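July, evening

Two arms now, both bolted down, both answering to the same laptop, which I had stopped believing in. Kalevi Huttunen came over at 10 with the spare Clurnedex driver board and a face that said he'd told me so. He had told me so. The old board was dropping packets above 207 a second and I'd blamed the cable for a fortnight.

First job was table laying. Plate, spoon, fork, mug, and then the bowl, which I'd set as the last item because I'm a coward.

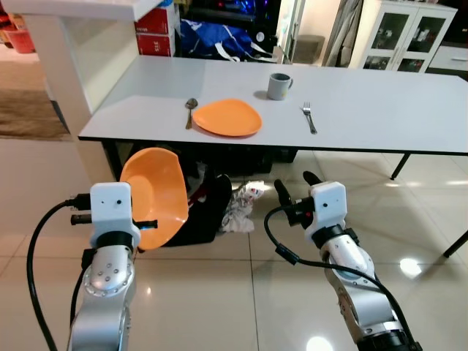
Bowl in the left hand, right hand idle.

I've capped the grip at 187 on the Evosano scale. At 300 it goes through yoghurt pots – I have the yoghurt pots. Kalevi thinks the cap should change with the object, and I think Kalevi should write that code himself. He says he will. We shook on it.

Spent a good while on the left wrist offset, then had a go at the other table, the one with the plastic sheet over the cloth.
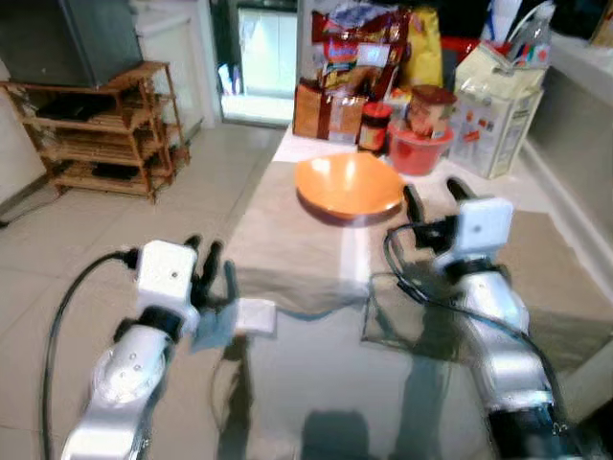

Photo: K. Huttunen

Shiny plastic is a rotten thing to give a vision system and I knew that before I started. The bowl is orange, so I'm leaning on colour for now and will be ashamed of it later.

Still to do: shorten the cable loops, write to Rautiainen about the finger pads, find out where the good hex key went. Kalevi has it, I'd bet money.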